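Search this site Search Go

Small Kitchen Things: the Mint Colander and Its Neighbors

By the Silluria page editor - October
31 shares - 941 views

I started this gallery when I moved to Drustthorpe and had to fill one kitchen from nothing. I wanted to keep a record of the things for the table which I like to look at also when no food is being prepared. The first part was mostly spoons and jars. For this part I chose color: mint, light green, blue, gray, and a little red for the eye to rest on.

Many readers wrote to me after the jar page, and the question was nearly always the same: how do I choose a colander? I am not an expert, but I have washed a lot of salad in my life. I look first at the holes. They should be small enough that rice does not escape, and they should stand in regular rows, so the water finds its way out everywhere and does not make a small lake in one corner.

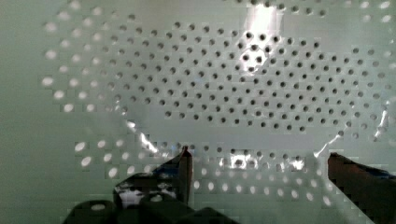
Staggered rows are my favorite. My grandmother had an enamel colander with holes in the shape of a flower, very pretty, but the peas got stuck in the petals and we had to push them out with a match. Since then I prefer plain round holes. They are easy to clean with a soft brush, and if you hold the colander to the window you see at once which ones are still blocked.

The second thing is the shape. A round colander is good for pasta, but for berries I like an oval one with a small handle at each end - the fruit can lie in one layer and does not press itself. It also fits better across my sink, which is narrow. I bought my first oval one in the Sikora shop near the station, together with a set of bowls that I did not need.

About bowls I have a simple habit. One bowl, one kind of fruit, and not too full. A strawberry looks bigger and more red in a blue bowl, I don't know why. On a gray plate even a bottle of ketchup looks like it was put there with care.

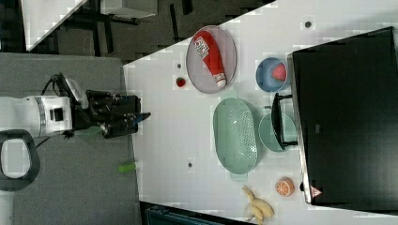
Green with green is more difficult. Mint and light green can look tired together if the room is dark, so I keep them on a white surface and close to the window. In the evening, with the yellow lamp on, the mint becomes almost gray and I put it back on the shelf.

In the next part I will show the Nular baking forms and the small lemon press.

31 shares - 2 comments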